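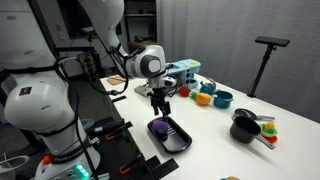

Chapter 2
Trays, Rims and Floors

What you will learn in this chapter
How a rim changes the way people use a surface
Why the floor of a tray deserves as much drawing time as its outline
How to write a short tray study of your own

Key words: rim, floor, well, rib, divider, footprint

A tray is one of the best objects a beginning designer can study. It has hardly any parts, it costs little to model, and you already own several. Open a kitchen cabinet and you will find one under the toaster, one holding the knives, and one that somebody brought home from a vacation and won't give up. Yet every one of them makes decisions for the person using it - where to put things down, where to grip, how much is too much.

The word itself covers a lot of ground. In the Strachan household inventory of 1533, which we will read closely in Section 2, the clerk uses a single term for a bread board, a candle stand and a shallow dish for carrying fruit. He wasn't being careless! All of them did the same job for him: they turned a patch of table into a place with a purpose.

Start with the rim. A low rim says "set it here" and lets you slide things off again with the side of your hand. A tall rim says "leave it here," and it asks you to lift. Somewhere between the two is a height that suits the job, and finding it is great fun. Hok-lam Tai's students at the Zisov workshop build the same tray again and again in gray card, changing only the rim, and then carry cups of water down the hall on each one. You will do a version of this in Exercise 4, so bring a towel.

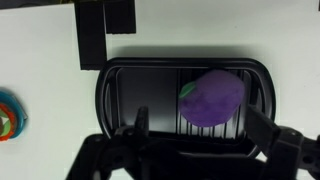 Floors get far less attention than rims, and I would love to change that. A flat floor welcomes anything and is quick to wipe. A ribbed floor touches an object only along its ridges, leaving narrow channels below, and it tells the eye that one area is different from the next. You can have both in one piece. The black tray here has a smooth panel on the left and a ribbed section on the right, with a straight line between them, and the leafy purple piece - call it a plum or an eggplant, as you like - sits on the ribs. Cover the right side with your hand and look at the smooth side alone. What would you put there? Try the question on a friend before you read on, and write down both answers.

Corners come next. Broadly rounded corners are easy to clean with a cloth and kind to the hip when a tray sticks out over a counter. Square ones give you more usable floor and pack tightly in a drawer. The Stumalis cafeteria project, our main case study, began with square corners and changed its mind in March, and the sketches from both stages are printed in full at the end of Section 3.

Before you begin
Choose one tray from your home or school. Draw it from above at half size, then cut straight through it and draw the side view. Spend 40 minutes on the pair. Keep both drawings in your Fullside notebook, as you will mark them up again in Section 1.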